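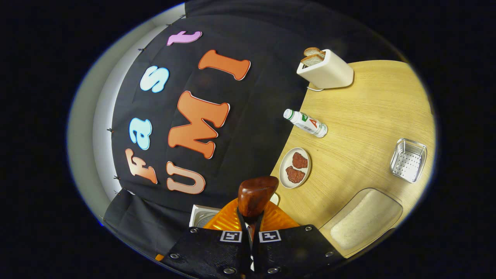 *A hand-held gripper closes on a piece at the breakfast table in Rarnevbridge. Two slices of toast wait in the toaster.*

# Vurnance opens its doors and serves toast

January 28, 2022

RARNEVBRIDGE – Vurnance wants the town to believe that a kitchen robot is close. On Friday it let the public in to judge, and what the public got was a table with a toaster, a plate of meat patties, a wire basket and a lot of talk about the future.

The open day ran through the afternoon at the company's rooms on the Sakai side of the river. Visitors stood behind a rope and watched staff work at a light wooden table, in front of a black cloth with "Fast" and "UMI" spelled on it in big colored letters. The tool in use was a black gripper with two fingers and a pair of square printed markers on top. A person holds it and does the job by hand, and the recordings are later used to teach a machine arm to do the same thing.

Readers who came for the arm will have noticed the problem. The flyer that went through mailboxes last week promised "a robot breakfast." For most of the afternoon the breakfast was made by people, holding a tool that is slower than a pair of tongs.

The arm did get its turn, twice, in the next room. The first run ended with a slice of toast on the floor. The second run got the toast to a plate and drew a round of applause, though a staff member had moved the plate closer before it began. Asked whether that counted, the company said the position of the plate was "within the normal range" and did not say what the range was.

Vurnance says it has recorded some 2,000 short kitchen tasks this way and that the arm now finishes 70 percent of them without help. It would not hand out the list of tasks. It also would not say how many tries the arm gets at each one before a miss goes down as a miss. A chart on the wall showed the line going up and to the right, with no numbers along the bottom.

There is a fair case for the method. Recording a person with a hand tool is cheaper than steering a robot from a desk all day, and the tool can go into any kitchen in town. Several visitors were allowed to try it, and most got the hang of it in a minute or so. Children liked it best. The open question is whether an arm trained this way can cope with a kitchen that has not been cleared and set out beforehand, and Friday did little to answer it.

The town has reason to ask. Rarnevbridge agreed last year to let the company have its rooms at 40 percent below the usual rent, in return for local jobs and a working trial at the Jekarton senior center. The jobs so far are mostly part-time recording shifts. The trial was meant to be running by now and has been put back to April.

At Jekarton, the plan is for the arm to make toast and set out plates in the morning. The center already has kitchen staff who do this, and they were told their hours are safe. They have not been given that in writing. The company said it would be "happy to look at" a letter.

The last part of the afternoon was set aside for questions, and it was cut short when the room was needed for another group. Questions on cost, on cleaning and on what happens when the arm drops something hot were put off to a later meeting. Vurnance said a date for it will be posted at the town library.

The recordings shown on Friday will not be posted online. Residents who want to try the hand tool can sign up at the front desk on weekday mornings.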